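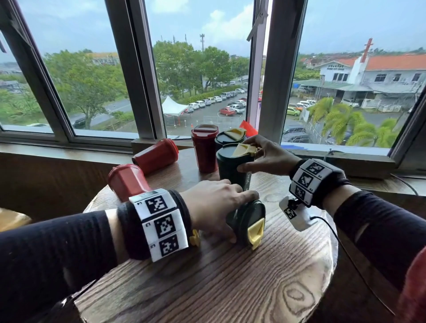 Troels Bach once wrote in the margin of a student essay that a comic is read twice, first by the eye and then by the thumb that flips back to check what the eye missed. I have stolen that remark for every class I've taught, and it makes a good way into Chapter 4.

4 Reading the Gutter

The gutter is the blank strip between two panels. It holds no ink at all, and yet a great deal of the story happens there! A door is shut in one panel and open in the next, and you supply the hinge, the hand and the creak. Some artists give you a half-second to fill. Others give you a winter.

Our main text is Furar, the graphic novel by Brynhildur Thygesen, set in a logging village where the trees are felled one household at a time. It runs to 233 pages and you could finish it in an evening, but please don't (or do, and then start again the next morning). Thygesen varies her gutters more boldly than almost anyone I know. In the early chapters they are narrow and even, and the village ticks along like a clock. After the sawmill fire they widen, and by page 110 a single small panel of a kettle floats in so much white that most readers stop there without knowing why.

Look closely at the colouring too. The greys of the first half are warm, nearly brown, and the cold blue arrives so gradually that it's hard to name the page where it takes over. Try anyway, and compare your answer with a neighbour's.

We'll set Furar beside Vurari, a much shorter work with no gutters whatsoever, in which figures repeat across one continuous landscape - the same girl walks down the same hill five times. It's a joy to read aloud from, odd as that sounds for a wordless book.

Before you go on

Choose any two neighbouring panels from the opening of Furar and write about 500 words on what takes place between them. Stick to what the drawings allow. If you decide that the uncle has lied, point to the line of his shoulders or the turned cup that told you so.

Terms used in this chapter: gutter, bleed, closure, splash page, tier.

4.1 Time in a single tier

A tier is one horizontal row of panels. We begin with the breakfast sequence, which fits a whole quarrel into three of them.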